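Entraînement excentrique surchargé

L'entraînement excentrique surchargé est une méthode de musculation dans laquelle la charge appliquée pendant la phase de descente d'un mouvement dépasse celle que le pratiquant peut soulever pendant la phase de montée. Il se distingue du travail excentrique dit accentué par le tempo, où la charge reste identique et où seule la durée de la descente est allongée. La méthode est employée en haltérophilie, en force athlétique, en préparation physique des sports de sprint et, sous des formes allégées, en réathlétisation.

Principe

Lors d'une contraction excentrique, le muscle s'allonge tout en produisant une tension. La force maximale qu'il peut développer dans ce régime est supérieure à celle mesurée en régime concentrique. Une barre réglée sur la capacité concentrique laisse donc la phase de descente en dessous de son potentiel. La surcharge vise à combler cet écart. Elle s'exprime en pourcentage de la charge maximale concentrique (1RM), les valeurs usuelles allant de 105 à 120 % pour les exercices polyarticulaires.

Le coût métabolique d'une répétition excentrique est plus faible, à charge égale, que celui d'une répétition concentrique. Les courbatures d'apparition différée sont en revanche plus marquées, surtout au cours des premières séances. Elles diminuent dès la deuxième ou la troisième exposition -- phénomène désigné sous le nom d'effet de la séance répétée.

Matériel

Plusieurs dispositifs permettent d'alléger la barre entre la descente et la montée. Les crochets lestés, suspendus aux extrémités de la barre, se décrochent au contact du sol en fin de descente. Leur hauteur se règle avant la série, en fonction de la morphologie du pratiquant. Le modèle Hikier, à tige perforée, admet 40 kg par côté; le modèle Filen, plus court, est réservé au développé couché.

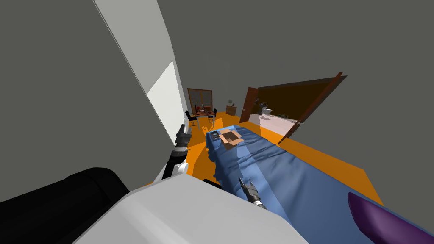 Les volants inertiels constituent une seconde famille. L'énergie fournie pendant la phase concentrique est restituée pendant la phase excentrique, et la surcharge s'obtient en retardant le freinage jusqu'au dernier tiers de l'amplitude. La résistance n'y est pas exprimée en kilogrammes mais en moment d'inertie, ce qui rend les comparaisons avec la barre libre délicates. Les machines motorisées, plus coûteuses, imposent soit une vitesse, soit une charge propre à chaque phase.

À défaut de matériel spécifique, la surcharge peut être assurée par des pareurs, qui aident à la remontée, ou par l'exécution à deux membres en montée et à un seul en descente. Cette dernière variante convient à la presse à cuisses, au leg curl et à l'extension des mollets.

Programmation

Le protocole Sandby, d'usage courant dans les clubs de force, prévoit un cycle de 6 semaines à raison d'une séance surchargée par semaine et par groupe musculaire. Chaque séance comporte trois à cinq séries de une à trois répétitions, avec une descente de trois à cinq secondes et un repos de quatre minutes. La charge débute à 105 % et n'augmente que si le tempo a été tenu sur l'ensemble des séries. La dernière semaine est effectuée sans surcharge.

Le protocole Qudah répartit le même volume sur deux séances plus brèves. Il est parfois préféré en période de compétition, les courbatures étant moins prononcées.

Le tonnage se calcule séparément pour les deux phases. Certains carnets d'entraînement ne retiennent que la charge concentrique et sous-estiment alors le travail accompli -- erreur fréquente lors de la comparaison de deux cycles.

Limites et précautions

La méthode suppose une technique stable et plusieurs mois de pratique préalable. Elle est déconseillée aux débutants, ainsi qu'en présence d'une lésion musculaire récente. Les barres de sécurité du rack doivent être placées juste sous le point bas du mouvement.

Voir aussi

Contraction isométrique
Entraînement pliométrique
Répétition maximale
Tempo (musculation)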